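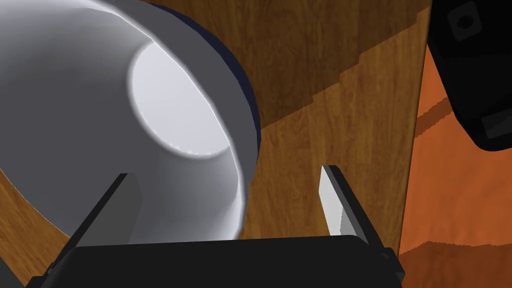
White haze in glazed white bowl after dishwasher, won't wash off

posted by limescale_lou, 22/10/2025

I have a large white serving bowl from Cao. The inside has gone dull in patches, mostly on the bottom. Soap and a sponge do nothing. It goes through the dishwasher twice a week on the hot cycle. Water here tests at 400 ppm hardness. Is this mineral scale, or is the glaze worn? I use Drorus tablets and no rinse aid.

kilnside63

Test it before you scrub. Pour in enough plain white vinegar to cover the dull area, leave it 2 hours, rinse and dry with a towel. Look at it once it is fully dry, as wet glaze always looks glossy.

If the haze is gone or reduced, it was scale. Repeat until clear. If nothing changed, the glaze surface is etched. Alkaline detergent does this over many hot cycles and it can't be polished back in at home. Run a fingernail over it. Scale usually feels slightly rough and etching often feels the same as the rest of the bowl.

At 400 ppm you need softener salt in the machine if it has a salt tank, and the hardness setting turned up to match. Add rinse aid as well. Don't mix vinegar with bleach at any point.

marrowfat

Had this. Used Brulix powder and it came off. Might have been a different kind of stain though, mine was gray lines from spoons.

dishpan_dan

Wash it by hand. Hot cycles are hard on glaze whatever the label says. If you must use the machine, pick the 120 F program and skip heated dry.

Comments (3)

limescale_lou: Vinegar took most of it off. Second soak tonight.

pottsy: Citric acid works too and smells less. One tablespoon per quart of warm water.

tapwater63: Does this apply to the Irnura line? Mine is matte inside.

Related
Gray spoon marks on white plates
Setting water hardness on an older dishwasher
Is crazed glaze safe for food?
Removing tea stains from a stoneware mug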